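Rullbridge Community Boards > Home Computing > Repairs and Second-hand
Topic: Old office tower, is it worth saving?

tinhatmargery
Joined: January, posts: 82

I've been offered an old office desktop for the price of the petrol to fetch it. It's coming out of the Timico place in Skallotport, which is clearing its back offices. The chap says it "just needs memory and a bit of a clean". I've heard that one before. Would be used for letters, the parish accounts and not much else. Before I drive over there, does anyone here think these are worth the bother? Please no one tell me to install something I have to type commands into.

oldyeoman
Posts: 2000

Depends what's wrong with it. "Just needs memory" usually means "it beeped at me and I read one page on the internet". Ask him if it switches on. If he says "it did when I last used it", stay at home.

Sockets_and_Spanners
Posts: 511

Bit harsh. Office towers are about the easiest thing there is to work on. Side panel off, lay it flat, and nearly everything comes out by hand or with one screwdriver. I've kept three of them going for my mum's side of the family with parts out of a drawer. What make is it?

tinhatmargery

He doesn't know. It's black and silver. That's all I've had out of him.

oldyeoman

Well that narrows it down to all of them.

Zorica Popescu
Moderator

Moved this from General Chat. Margery, ask him for a picture with the side off and post it, otherwise we're all guessing.

tinhatmargery

Got one. He says the cooler comes with it, in a bag. I don't like "in a bag". What am I looking at?
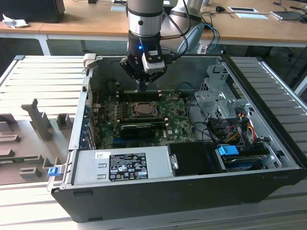
RE: Old office tower, is it worth saving?

Sockets_and_Spanners

Looks quite decent to me. Green board, processor sitting in its socket, row of black memory slots just above it. Those are easy to get at with the tower on its side like that. Power supply is bottom left with its label up, so get him to read you the wattage and the model number off it. Drive cage is the silver metalwork top right. You'd have it running in an afternoon.

oldyeoman

"Running in an afternoon" he says, of a machine with the cooler off. Why is the cooler off? You don't need to touch the cooler to change memory. Somebody has been chasing a different fault, and I'd want to know which one before I parted with petrol money.

Sockets_and_Spanners

Or they took it off to clean it and put new paste on. People do that. You can't tell from one photo.

oldyeoman

No, and you can't tell it'll be running in an afternoon from one photo either.

brackenhill_pete

I'm with yeoman on this. Also a cooler in a bag normally means the screws are in a different bag, and that bag is in a different county. Ask about the screws.

On the memory, don't buy any until you know which type the board takes. I bought two sticks on a guess once and the notch was in the wrong place. Still got them if anyone wants them.

tinhatmargery

Asked about the screws. He said "should be in there". I asked what was wrong with it in the first place and he said it was slow. Slow!

oldyeoman

There we are then. It was slow, so he took the cooler off.

Sockets_and_Spanners

Slow could well be a tired old hard drive. Swap it for a solid state one and you wouldn't know it was the same computer. Margery, if you do go, take this list:

Check the socket area for bent or missing bits, but don't lift the processor out.
Ask to see the screws. See them, don't be told about them.
Write down the number printed on the board.
Look at the tops of the capacitors, the little cans. Bulging is bad.
Ask if the drive is included or if they've pulled it for data reasons. Offices nearly always do.

brackenhill_pete

Good list. I'd add a tube of paste to the cost. You can't put the cooler back on dry, or on whatever is left of the old stuff.

vanessa_t

Am I the only one thinking that by the time she's bought paste, memory, a drive and the petrol she could have had a refurbished one with a guarantee? I've never understood the romance of these things. A free computer cost my brother more than his fridge.

Sockets_and_Spanners

Depends on whether you count learning something as worth anything.

vanessa_t

She wants to do the parish accounts.

tinhatmargery

I do only want to do the parish accounts. I have asked him to put the cooler back on and show me it starting up, and if he can do that I'll drive over. He's gone rather quiet.

Zorica Popescu
Moderator

Sensible. Let us know. And Pete, memory sticks for sale go in the For Sale section please, post 3896 has the rules.

brackenhill_pete

I was giving them away.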